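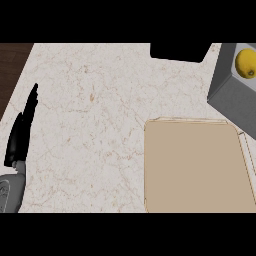 PART TWO: THE WORK CELL
Chapter 5
Setting Up the Gripper and the Wrist View

In Chapter 4 you mounted the arm and checked its base for level. The arm can now move, but it can't yet be trusted to pick anything up. Before the first pick, three things have to agree: the gripper on the real arm, the gripper in the simulator, and the view from the wrist camera. Most of the faults that new technicians report in their first month come from a mismatch among these.

The simulated view that opens this chapter shows a kitchen counter layout. The gripper is at the left with its fingers open and nothing between them. A lemon sits in a gray container toward the upper right, and a tan cutting board lies at the lower right. The marble between them is bare, so a setup fault shows up as a wrong finger position and is not hidden behind other objects.

5.1 What the chapter covers

We will use the Doltthorpe training cell throughout. If your shop has a Bromwood cell, the steps are the same, but the wrist plate has a different bolt pattern and the torque values are in Appendix C. Work through the sections in order. Section 5.2 deals with fitting the fingers, 5.3 with zeroing the gripper, 5.4 with matching the camera view, and 5.5 with the upkeep log.

By the end of the chapter you should be able to:

Fit and remove a pair of fingers without marking the wrist housing.
Set the open and closed positions and save them to the controller.
Compare a real wrist view against a simulated one and correct the difference.
Tell a worn finger from a badly zeroed one.

5.2 Before you start

Lock out the cell and hang your tag. Wipe the wrist plate with a dry cloth. Check both fingers for chips, paying most attention to the tips. Lay the screws out in the order they came off, as the two at the back are longer than the rest.

Write down the finger serial numbers now. They are hard to read once the fingers are on.

A case from the shop floor

Boyang Lei looked after a cell at Celtstead that began dropping parts in March. The cell had run 482 picks since its last check. The controller showed no fault, and the first guess was a weak motor. Lei put the real wrist view next to the simulated one and saw that one finger stood farther out than it should. A screw had backed off at the base. He tightened it, zeroed the gripper again, and ran 38 test picks, of which 37 were good. The one miss was traced to a part placed outside its tray.

The repair took 11 minutes. Ordering and fitting a motor would have shut the cell down for days and left the loose screw where it was.

Keep this case in mind when you reach Section 5.4. The comparison Lei made is the same one you will make there, using the Ueda viewer supplied with the cell.

Terms used in this chapter

Finger: one of the two parts that close on an object.
Wrist housing: the shell at the base of the fingers.
Zeroing: telling the controller where fully closed is.
Wrist view: what the camera at the wrist sees, real or simulated.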